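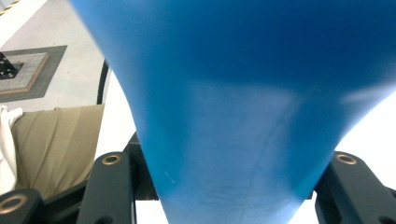
フォーカーステッド、2021年12月7日

青い漏斗を買った。正確に言うと、買うつもりのなかった青い漏斗が、買うつもりだった瓶のついでに家に来た。フラーケルの漏斗、大きいほうのサイズである。台所道具の評を書いていると、圧力鍋や包丁については山ほど便りをいただくのだが、漏斗について意見を寄せてくる人はまずいない。かろうじて一通、読者のベネディクト・フォスさんから「漏斗は大きいほど良い」という一行だけの葉書が届いたことがある。理由は書かれていなかった。以来、わたしはこの一行を検証する義務を負った気になっている。

まず色。青い。どこまでも青い。つや消しのなめらかな肌で、光の当たるところは白っぽく飛び、陰になる側はぐっと深く沈む。うちの台所にあるものは鍋も布巾もだいたい茶色か灰色なので、棚に置くと一つだけ遠足の帽子をかぶっているように見える。最初の週は気になった。次の週には、引き出しをかき回さずに見つかる道具というのは案外ありがたいと思いはじめた。

形は、上が広く、下へ向かってすうっと細くなる、いたって真っ当な漏斗である。外側の線がわずかに内へ反っていて、これはなかなかきれいだ。漏斗の輪郭を褒める日が来るとは思わなかった。

さて使い心地。八月に作りすぎた梅シロップを大瓶から小瓶へ移すのに使ったのが初仕事で、大きな口はこういう場面で頼もしい。注ぐ側の手元が多少ふらついても、だいたい受け止めてくれる。以前使っていたハイトマンの小さな漏斗では、瓶に入る量と調理台に入る量がいい勝負だった。米や豆のような乾いたものも試した。米は素直に落ちる。小豆は途中で会議を始める。軽く叩けば散会するが、急いで入れるとまた集まる。挽いたコーヒーは静電気なのか内側に薄く残り、最後は指で払うことになった。粉もの専用にするなら、もっと口の太いものを探したほうがいい。

困るのは、大きいことそのものだ。200ミリリットルの小瓶に挿すと、瓶が漏斗を支えているのか、漏斗が瓶を押さえつけているのか判然としない。片手を離すと、全体がゆっくり考えごとをするように傾く。一度、醤油で考えごとをされた。以来、必ず片手で縁を持っている。つまり注ぐのに使える手は常に一本で、フォスさんの葉書にはこの件への言及がない。

もう一つ、傷のこと。つや消しの表面は見た目に上品だが、擦れ跡を隠す気があまりない。細いほうの端の近くには、もう灰色がかった細い線がうっすらついている。漏斗としての働きには何の関係もないし、少し離れれば見えない程度のものだ。ただ、青が濃いぶん、近くで見るとわかる。道具に傷がつくと落ち着かない人は、もっと淡い色を選ぶか、見ないことである。わたしは後者にした。

洗うのは楽だ。広い側はスポンジがそのまま入る。細いほうは瓶用のブラシがいる。シロップのあとはぬるま湯をしばらく通してからブラシを入れると早い。油のあとは二度洗う。うちではトレドソープの水切りかごの隅に逆さに立てているのだが、場所を取ることといったらない。茶碗二つが立ち退いた。収納も同様で、漏斗というのは中が空っぽのくせに中に何もしまえない形をしている。今は棚の上段で、計量カップにかぶせてある。計量カップを使うたびに漏斗をどけるので、使用頻度だけは妙に高い。

値段は544円。この値段で文句を並べるのは大人げないが、評というのはそういう仕事なので並べた。

買うといい人は、大瓶から中瓶へ液体を移すことが多い人。梅、酢、油、手作りの洗剤など。見合わせたほうがいいのは、香辛料の小瓶ばかり詰め替える人と、棚にもう余裕のない人。両方に当てはまる用事がある場合は、大小二つ持つのが正しいのだろうが、うちの棚にその提案をする勇気はまだない。

点数は12点満点の8点。減点の内訳は、小瓶での不安定さに2点、場所ふさぎに1点、醤油に1点。

追記。フォスさんには礼状を出した。大きい漏斗は、大きい瓶には良かったです、と書いた。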